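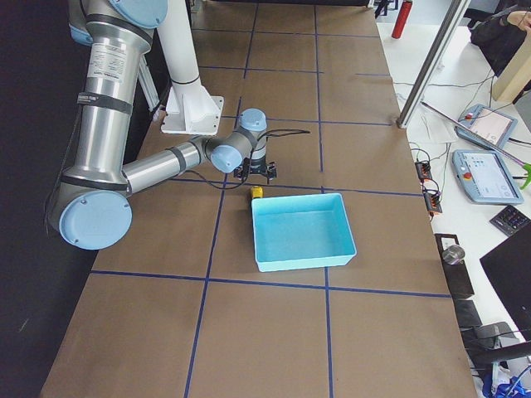
Chapter 9
Chores and the State of the Art

9.1 The question in this chapter

Earlier chapters treated the arm as a mechanism. It had joints, limits, a payload and a controller, and the task was a path given in advance. This chapter starts from the other end. The task is a chore, stated the way a person would state it: put the tool in the bin, clear the bench, fold the towels. The question is how much of such a statement a machine can carry out today, and under what conditions.

A short answer is that many chores can be done once, in a prepared room, by a machine whose operators are standing nearby. Few can be done every day in a room that has not been prepared. Most of the chapter deals with the distance between those two statements and with ways to measure it.

9.2 What counts as a chore

A chore, as the term is used in this book, has four properties. The objects are ordinary and were not made for the machine. Their positions are not known beforehand to better than a hand's width. The goal is a state of the room, so that any path to it is acceptable. The work comes back, and must be done again after people have disturbed the result.

Machine tending on a production line usually fails the second test. The part arrives in a fixture, and the arm goes to where the fixture is. Returning loose tools to a bin at the end of a shift passes all four. This is why shop-floor tidying appears in this chapter next to housework and not in Chapter 4 with welding and palletizing.

9.3 A simple case: one object, one bin

Consider an arm with a two-finger gripper, a table, an open plastic bin and a tape measure lying close to the outside of the bin wall. The instruction is to put the tape measure in the bin. A child of three can do this. For the machine it divides into at least five subproblems: finding the object, choosing a grasp, reaching the grasp without touching the wall, lifting above the rim, and releasing over the floor of the bin.

The third is often the hardest. A gripper needs room for its fingers to open. When the object rests against a wall, one finger has nowhere to go, and the planner must turn the wrist, push the object clear first, or accept contact with the wall. Each choice has a cost. Turning the wrist may bring the forearm near a joint limit. Pushing adds a step whose outcome must be checked. Contact may move the bin, and then the position stored for the release is wrong.

Table 9.1 Results of the Sketine bench trial, single object and bin

Total attempts: 628
Object placed in bin, no help: 501
Object not placed, or placed with help: 127

The success rate is just under 80 percent. Frauke Heitmann, who ran the trial, sorted the failures by cause and found that 72 of the 127 began with the object touching the bin. Object recognition, which the group had expected to be the main source of error, was a minor one.

Two cautions apply. The trial used one table and one type of bin – the figure says nothing about a kitchen counter. An attempt was also ended after the first failed grasp, while a person would simply try again. Section 9.6 returns to retries and shows how they change the rate.

9.4 Rate and recovery

A rate of 80 percent sounds useful until it is applied to a sequence. If a bench holds nine objects and each is placed independently with probability 0.8, the whole bench is cleared without a failure 13 percent of the time. To clear it nine times out of ten, each placement must succeed with a probability near 0.99.

Recovery matters as much as the rate. A dropped tool that stays within reach costs a few seconds. One that rolls off the table ends the task for a fixed arm. The designs compared in Section 9.5, the Wedilano cell and the Doratach mobile base, differ chiefly on this point.

Key terms: chore, prepared room, grasp clearance, unassisted success, recovery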